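Tindov G2 parallel gripper: bench review on a two-arm cell

Posted August 7, 2021 by Raíssa Barbosa
Filed under: End effectors, Two-arm manipulation

We bought two pairs of grippers for the packing cell this year: the Tindov G2 and the Briklow P-series. The Briklow pair has been in service since May and is the baseline for this review. The Tindov pair replaced it for the bag work, after Tineke Goossens got tired of re-taping fingertips. Both were paid for at list price, and neither supplier has read this before posting.

Mounting

The G2 bolts to the wrist through an adaptor ring. Four screws, no dowel pin. The missing dowel is my first complaint. With the P-series you can take the gripper off, put it back and carry on with the same tool offset. With the G2 you re-run the tool calibration every time, and if you skip it the two arms will disagree about where the midpoint is.

The cable exits at the wrist end and is stiffer than I would like. Ours runs externally, looped over the elbow with enough slack for a full wrist roll. Budget time for this. Tineke's first routing snagged the joint collar at the limit of travel, and the second rubbed. The third has held. The manual gives the cable a single line, and the diagram beside it is for a different model.

Finger travel and force

Stroke is adequate for household goods. Force is set as a percentage in the Groen controller, and the bottom end of the scale is not useful: below 30 per cent the fingers close but will not hold a full bag by its side wall. We settled on 42 per cent for kraft paper. The P-series needs a lower setting for the same job but has a coarser step, so it either slips or creases the paper.

Position feedback is good. The controller reports finger position during the close and the value is repeatable enough to tell a missed grasp from a thin one. On the P-series we had to infer this from motor current, with mixed results.

Reach around a paper bag

Twisted paper handles are a fair test of a long finger. They stand high over the opening, they lean, and they move when you touch the bag anywhere else. A wide gripper body knocks them before the tips arrive. The G2 has a boxy housing, but its fingers are long enough to keep the housing clear on a side approach, and I rarely had to re-plan.

The weak point is two-handed work in close quarters. When both tools come in low and level toward the same spot, there is very little room between them, and the collision margin in the planner has to be cut well below the default.
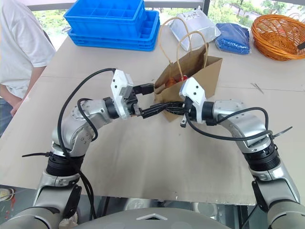 Fingers together in front of the bag in the first view, and apart on either side of it in the second.

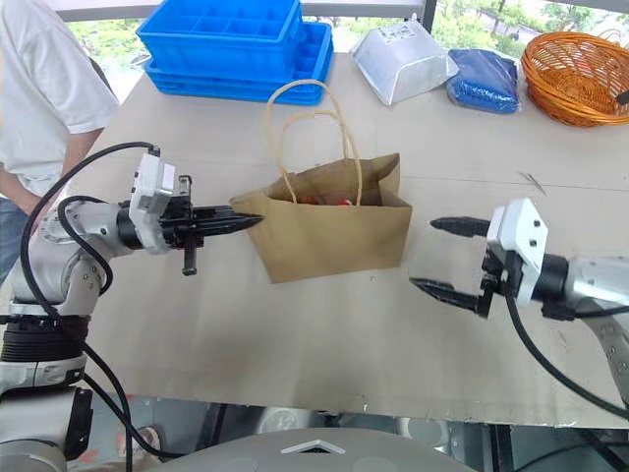

Results over 200 attempts

Each attempt was a teleoperated approach and grasp on a standing bag with something in it, followed by a short lift. We ran 150 with the G2 pair first, then refitted the P-series for the remainder, so the split is uneven and I would not read much into small differences. The general pattern was clear enough all the same.

The G2 missed less often on the handles. Most of its failures were late ones, where the paper was held and then slid out during the lift. The P-series failed early, usually by pushing the bag away before the fingers had closed. On the side wall the two were hard to separate.

We also changed the table surface between sessions. Bare tabletop lets a light bag skate when one finger makes contact before the other. Cardboard sheet gives more friction and is kinder to the fingertips, but the seams catch a tip that comes in too low. My preference is cardboard, replaced when it creases.

Controller and software

The Groen controller drives both grippers from one box. Set-up is by web page, and the page is slow. Firmware updates reset the force limits to factory values without a warning, so write yours down. The Tulero driver package works with it, although the two grippers show up under identical names until you edit the configuration file by hand.

Latency on the close command was low enough that the operators stopped mentioning it. I have no complaint there.

Wear

The fingertip coating on our left gripper has started to polish at the tip. The right is fine. Replacement fingers are sold only as a pair, and the freight cost more than the parts did. The screws on the housing face have stayed tight on both units.

Verdict

Buy the G2 if your work involves bags, handles or anything that shifts when nudged, and if you can live with recalibrating after every tool change. Keep the P-series for boxes and trays, where the shorter finger is stiffer and the dowel saves you a job. Ours are staying on the arms for now. I have asked Tindov for a dowelled adaptor ring and will update this page if one arrives.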